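## 4. Showing the arm a grasp by remote control

I've run this part more times than I can count, so I'll give you my own order of doing things. Ultirbridge needs to be up and connected before you start (section 3 covers that).

1. Put the cloth on the table and pull it fairly flat. I like a textured one – small things slide less when a finger bumps them.
2. Set out the object you want to teach, plus a few others as clutter. I mix soft, flat and crinkly stuff.
3. Put on the Malhotra gloves and hold both hands open for 3 seconds. If the status line says `hands matched`, go on. If not, open them wider and try again.
4. Bring the hand in low from the side, fingers spread, and stop a little short of the object.
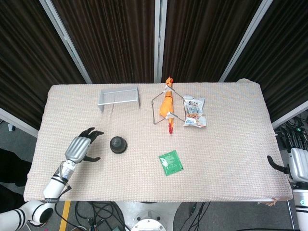
*Fig. 4-1. Left hand open beside the black domed piece, with the other items still on the table.*

**Note:** Name the task before you record. I once saved 153 takes as "test" and spent most of July sorting them out!

5. Press the left pedal to record, then wait for the beep.
6. Move in slowly. For anything domed I bring the upper fingers over the top and let the thumb come around low, near the cloth. Straight down from above works too, but I get more slips that way.
7. Close the hand a bit at a time. You won't feel the object through the gloves, so keep an eye on the force bar and ease off at 2000.

> **Caution:** Don't push the fingertips into the table. If the bar turns red, open your hand first and *then* lift. Lifting with a closed hand drags the cloth and everything on it.
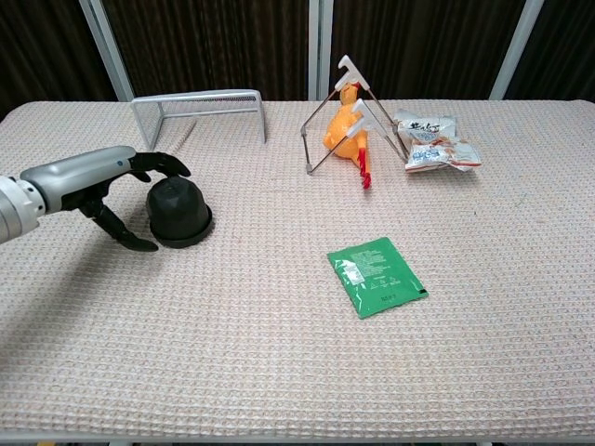

Beatrice Kombo does it differently: she stops for a full breath once the fingers are around the object, before she closes, and she says her Ilik playbacks got a lot less jumpy after she started doing that. I tried it and I'm half convinced – try both and see which suits your hands.

8. Press the right pedal to stop. Keep the take or toss it right away, while you still remember how it went.
9. Shift the object a little and go again. I aim for 30 good takes before I train anything in Jirnau.

**Note:** Bad takes go in `rejects`, please, and don't delete them. I use them in section 6.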